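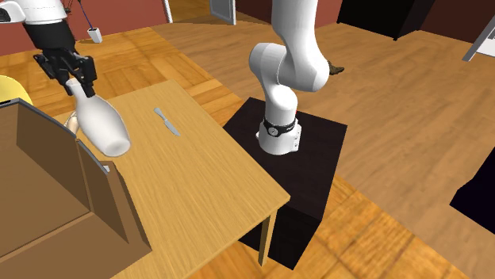 Speaker notes — Valentina Bravo
Getting guests out of their cars: what small inns can do about arrivals

Open with the question: how did you get here today? Take a few answers, then move on.

Gimden Lodge has 39 rooms. Until last winter nearly every guest drove, and we had a parking lot to match. Train guests got a line at the bottom of the website and a taxi number.

What we changed:
Shuttle from Eltside station, 4 runs a day, booked with the room. Free.
Bikes at the front door, with locks and lights.
Arrival page rewritten. Train first, car last.

Pause here. Ask who has looked at their own arrival page this year.

Cost. Drivers' hours are the big item, fuel is small. We share the van with the Zein guesthouse up the valley and split the bill by passenger. Mention that the first agreement was too loose and we had to write it again in December.

What went wrong: the last run left before the evening train got in. Guests stood on the platform with their bags. We moved it back by around 2 hours and the complaints stopped. Bikes — too few small frames. Still short of them.

Families with a lot of luggage still drive, and so do most dog owners. Say so plainly. Don't promise the room an empty parking lot.

If someone asks about charging for parking: we talked about it and left it alone. Cornosum charges, and gives the money back as breakfast credit to people who come by train. Worth a look.

Skip the timetable slide if running late. Leave the shuttle agreement on the table by the door for anyone who wants a copy.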